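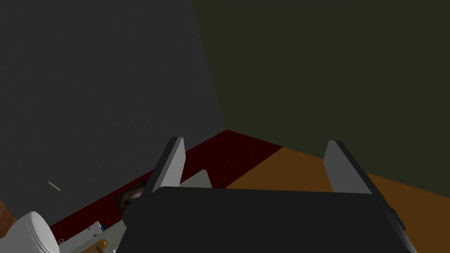 Credit: Nostska

Crack in the inside corner of my bedroom keeps coming back, do I fix it again or worry?

Posted by Yogesh Pandey in Walls and Ceilings

Hi all, first time posting, long time reading. I have an upstairs bedroom with a crack running down the inside corner where the two outside walls meet. It starts at the ceiling and goes down to maybe chest height, then fades out. I've fixed it twice now. The first time I just ran a bead of painter's caulk down it and painted over, and that lasted one winter. The second time I did it "right" (or so I thought) – scraped it out, filled it with the lightweight spackle that comes in the little tub, sanded, primed, painted. Looked great! Then the heat came on in the fall and by March there it was again, same spot, same wiggle halfway down.

The house is on Ludgate, built in the fifties, with drywall upstairs and plaster downstairs (previous owner redid the bedrooms at some point and I don't have any paperwork on it). The crack is thin. I can get a fingernail in it but not a dime. No sticking doors or windows up there, and the floor seems as level as it ever was. There is also a faint crack along the ceiling on one side, but I can only see that one when the lamp is on.

I had a contractor out and he was in the room for less time than it took me to make him a coffee. He quoted me $2890 to "open up the corner and redo the walls." That seems like a lot for one crack?? My brother-in-law says the foundation is going. My neighbor says it's just the house breathing. I'd like to get the room painted before my mother comes to stay, and I really don't want to paint it a third time and watch it split.

So is this a tape problem, a moving house problem, or a me problem? And if I do it myself, what do I put in there this time? I'm fine with a putty knife but I've never taped drywall.

Kristaps Rozīte
Accepted reply, 111 people found this helpful

Hey Yogesh, don't sign anything for $2890 yet.

From what you describe I'd bet on failed tape, or no tape at all. I hung and finished drywall for a good chunk of my life and you would be amazed how many bedroom redos from that kind of previous owner have corners with nothing in them but joint compound. Compound by itself is brittle. The framing on the two sides of a corner moves a little with the seasons, the compound can't stretch, so you get a line. Spackle is even worse for this and the lightweight stuff in the tub is the worst of the lot. It's for nail holes. Caulk does stretch, but a skinny bead over a painted surface doesn't have much to hang on to.

Easy way to find out. Take a utility knife and cut a little window at the crack, an inch or two on each side, and peel. If you find paper tape and it lifts away in your fingers, the bond is gone. If you find mesh tape, somebody used the wrong thing for an inside corner (people will argue with me here, let them). If you find no tape, well, there's your answer.

What I would do:

Score down both sides of the crack, about 2 inches out, all the way from the ceiling to a foot past where it fades. Pull off whatever is loose. Get the old caulk out too, every bit, compound won't stick to it.

Fill the gap with setting-type compound. That's the powder you mix with water, and it gets much harder than the premixed bucket. Buy the one that sets in 40 minutes or longer, not the fast one. The fast one will go off in your pan while you're still on the ladder and you will say bad words.

When that's hard, spread a thin coat of premixed all-purpose on both sides of the corner. Fold paper tape down the crease, press it in, and run a 6 inch knife down one side and then the other. Squeeze out the extra but leave a skin under the tape. Dry spots under the tape turn into bubbles, and bubbles turn into you posting here again next year.

Let it dry overnight. Then coat one side only, let it dry, coat the other side. This is the part beginners skip. If you do both sides wet at once, the knife digs a groove in the side you just finished and you chase it back and forth all evening. Two coats each side is plenty. Light sanding with a sponge, prime, paint.

Supplies should run you under $80 even if you have to buy the pan and the knife.

As for the foundation, write a date in pencil next to the bottom of the crack before you cut into it and take a picture with a ruler held across. If it has gotten longer or wider in a couple of months, wait on the taping and have an engineer look. Pay an engineer for this and leave contractors out of it, they have walls to sell you. A thin vertical line in a corner with doors that still close is pretty ordinary in a house that age.

Sushil Prajapati

Agree with most of the above except I use the flexible vinyl corner tape now and I'm never going back to paper. It has a crease down the middle already so it goes in straight even when the corner isn't. Costs more. I did my whole hallway with it and no cracks so far, though it's only been through one winter so take that for what it's worth.

One more thing, go up in the attic if you can and look above that ceiling crack. If you have roof trusses they can lift in cold weather and take the ceiling drywall with them, then drop back down in summer. That one won't be fixed by tape of any kind. My cousin put up crown molding nailed only to the ceiling side so it slides up and down the wall and you never see the gap. Worth a look before you spend a weekend on it.

Vikas Dhillon

had the same thing, just caulked it every year. takes five minutes. use the paintable kind

Yogesh Pandey

Update for Kristaps – I cut the window like you said and there's no tape in there. None! Just compound, and my caulk, and what looks like somebody else's caulk under mine. Pencil mark is on the wall and I've got the ruler picture. Attic is next, once I borrow a taller ladder. Sushil, where do you get the vinyl stuff? The hardware store near me only had paper and mesh.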